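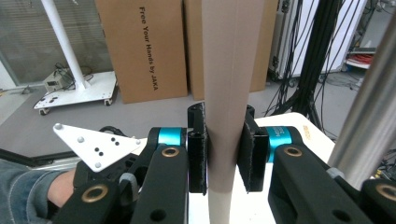
4. Setting up your Trundport water-level logger

By now you should have your site chosen and your permission slip signed by the landowner, so we can get on to the pleasant part, which is putting the logger in the ground and letting it get on with its work. Do read all the steps through once at home with a cup of tea before you set off, as it is no fun turning pages in a bog with muddy gloves on.

4.1 Waking the logger

1. Unscrew the cap and slide in the battery, with the raised end facing you.
2. Hold the button down until the green light blinks 3 times. If it blinks red, take the battery out, wait a minute and try again.
3. Open Skorero on your phone and choose Add Logger. Type in the site code exactly as it appears on your map sheet, capitals and all.
4. Set the reading interval to 12 hours. You can choose a shorter one if you like, but the battery will suffer for it over the winter.

Note: The memory holds 3,000 readings. When it is full the logger simply stops, and the older readings stay safe until you collect them.

4.2 Digging the well

5. Pick a spot that is typical of the ground you are mapping, well away from ditches, tracks and any large tree.
6. Auger down to 80 cm, laying the soil out in order on a sheet as you go. You will want to look at the colours later (see section 6, where Eugénie Barbier has written a lovely guide to grey and rusty mottles).
7. Lower the well pipe in gently, slotted end first, and pour clean sand around it until the slots are covered.
8. Pack the last stretch with clay pellets, so that rain can't run straight down the side of the pipe and fool you.

Caution: Never auger without checking for buried cables and field drains first. If you meet anything hard that doesn't feel like stone, stop and move to a new spot.

4.3 Hanging the logger

9. Clip the cord to the cap and let the logger down until it hangs just clear of the bottom.
10. Measure from the top of the pipe to the ground and enter this under Stick-up. Zhiqiang Hao, who checks all the data, asks that you measure it again each January, as frost can lift a pipe quite a bit.
11. Screw the cap on finger-tight.

A dry well in late summer is still a perfectly good result, so please leave the logger in place and carry on to section 5.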